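Lernska Forum > Kitchen > Coffee and Tea
Capsule machine on a wood counter, what do you put under it?

hollowpine
Posted 2020-04-15
We moved the white capsule machine off the tile and onto the wood top. It's a light board with a strong grain and I'd like it to stay that way. For now I make the coffee in a clear glass on the drip grate and carry it off on a tray. 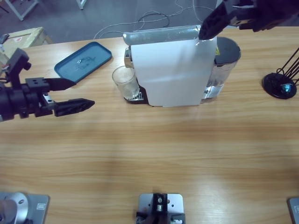
My question is whether I need a mat under the whole machine or if a tray next to it is enough. The top is oiled, no varnish. Arnthorpe sells a cork mat for 45 dollars, and that seems like a lot for cork.

brackwater2
Skip the mat. Cork holds moisture against the wood and you don't notice until you lift it. I had one down for 13 months and it left a dark ring. Wipe the top every night and oil it in November.

tinroof_k
Disagree. I've had cork under mine for years with no ring. You have to lift it once a week and let it dry — same as a cutting board.

hollowpine
The tank is what worries me more than the glass. It's at the back and I have to carry it past the wood to fill it. The tray gets a few drops on it and those are easy to deal with. 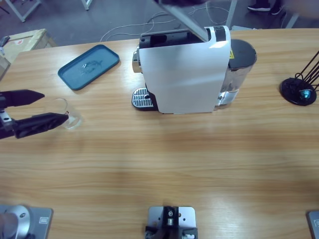

I also leave the lid up for a while after the last cup so the capsule slot can air out. Not sure that does anything.

brackwater2
Doesn't hurt. Fill the tank from a pitcher and leave it on the machine, then you have no drips to carry.

millrace
Seconding the pitcher. For oil I use Clurik, 2 thin coats, a day apart. As for mats, a folded dish towel under the front edge works for me.

tinroof_k
A towel is worse than cork. It stays damp all day.

hollowpine
Going with the pitcher and no mat for now. I'll oil the top first.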